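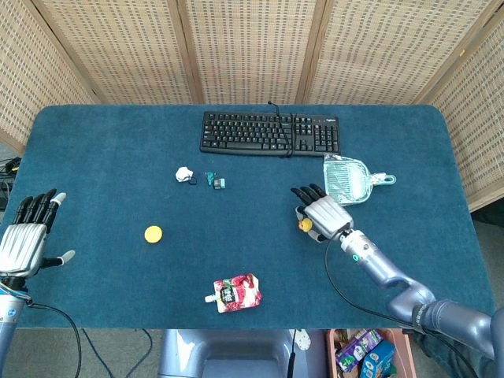 I don't have a junk drawer anymore. I got rid of it in December, along with the desk it was built into, and since then the junk has had to live on tables. Here is a fair sample of what I had to deal with on Wednesday: a keyboard with its cable thrown over the keys, a pale blue dustpan, a drink pouch, a ball of paper and a few small things that don't belong to any category. Before that I had been telling people the apartment was basically finished.

The way I sort is simple and I got it from Margit Takács, who lived downstairs from me in Tikholm. Put everything on a flat surface, spread it out so nothing sits on top of anything else, and then only pick things up once. When you pick something up it has to go where it lives. If it doesn't live anywhere, you decide right then. You don't start a maybe pile. I always start a maybe pile, but I try to keep it small.

Trash goes first. The paper was easy. I used to flatten out every crumpled paper to check it wasn't a receipt, and in all those years I found one I needed, for 27 dollars.

The keyboard took longer. It's a full-size one with the number pad, and I do all my typing on a laptop now. I kept it for the number pad, which I use when I do my taxes and at no other time. Csaba Boros offered to take it for the front office at his shop, and I said yes and then changed my mind on the way home. So it stays. I wrap the cable in a figure eight and stand the keyboard on its end in the closet next to the ironing board. If you wind the cable tight around the body it gets a kink near the plug, and that's how I lost the last one.

The dustpan has a loop on the handle, so it hangs. I put an adhesive hook inside the door under the sink, low enough that the pan doesn't hit the trash can when the door closes. I got that wrong the first time and had to peel the hook off and move it.

Small things are the real problem. My mother used a cookie tin. I have a shallow tray from Totia with 15 compartments, and it's too many. You end up giving one clip its own room. I took out the dividers that would come out and now it works better. Hair ties and cords go on the left, clips in the middle, and anything with a plug or a chip in it goes on the right. Loose lids go in a jar for one month - if the thing they fit hasn't shown up by then, they go out.

Drinks don't go in the tray, obviously. Kitchen.

The whole job took less than an hour, and most of that was the hook. The table is clear enough to eat at again. Next is the hall shelf, where I already know there are two flashlights and a bag of curtain rings from the old place. Yasaman Ranjbar wants the curtain rings if they're the brass ones, so I'll start there.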